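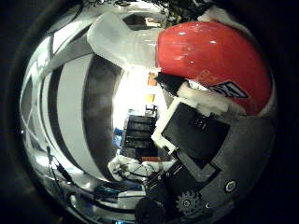

Dunley is a metal finishing shop in Skendbridge. We polish and chrome plate round and curved parts: spheres, domes, finials, bed knobs, lamp bodies and stair rail ends. Most of our customers are furniture makers, sign companies, lighting workshops and people restoring something they own. A sphere is the least forgiving shape we handle. With a mirror finish on it, straight edges come back as long arcs, and anything red and glossy close by turns into a broad red curve with its own white highlights. A flat spot or a ripple in the metal will put a kink in those arcs, and the eye goes right to it. We check our work by looking at reflections before we look at anything else.

How we started

The shop was opened by Katia Ferri, who had worked as a polisher for 13 years, first on plumbing fixtures and later on store displays. She rented one unit, bought two used polishing lathes and took in whatever came through the door. Early jobs were mostly faucet handles and motorcycle trim. The first large sphere was a lobby piece that another shop had given up on. It had been ground unevenly near the weld, and it took a good deal longer to fix than we had quoted. Katia kept the quote as it was. That customer sent us the next one, and curved work has been the main part of the business ever since.

There are now 6 of us. Katia still quotes every sphere herself and does the final polish on the larger ones.

What we do

Parts arrive in steel or brass. Some are new from a spinner or fabricator, and some are old pieces with worn or peeling plate. Old plate has to be stripped before we can tell you what the metal underneath is like, so prices for restoration work are given in 2 steps: one for stripping and inspection, and one for the rest.

After that the part is ground, sanded through finer and finer belts, and buffed. Buffing is done by hand against the wheel. Every scratch left in the metal will show through chrome, and plating does not fill anything in. People sometimes send us a part that has been sanded at home to save money. We are glad to take it, but please stop at a medium grit and leave the edges alone.

Plating is done in our own tanks. We put down nickel first and a thin layer of chrome over it. Finished parts are rinsed, dried, wiped with a clean cotton cloth and wrapped before they leave the plating room. We use gloves from that point on — fingerprints are easy to remove, but small scratches from a ring or a sleeve button are not.

Product lines

Besides custom work, we sell two lines of our own. Himent is a range of solid finials and drawer knobs, sold to cabinet shops by the box. Giáp is a range of hollow display spheres for stores, hotels and gardens. Spheres for outdoor use get a heavier nickel layer and should be washed with plain water and mild soap. Do not use steel wool or any cleaner with grit in it.

In October we finished our largest order so far, 2,000 Himent knobs in a single finish.

Working with us

Send us the size of the part, the metal if you know it, and a few photos taken in daylight. For spheres, please tell us where the seam or mounting hole is and whether it will be seen. We do not plate aluminum, zinc castings or anything with wood or plastic still attached.

You can drop off parts at the side door on the loading dock. Please label each one. Small parts should be wrapped separately, and spheres should sit in a ring of foam or a folded towel, with padding on all sides.

Page updated November 2022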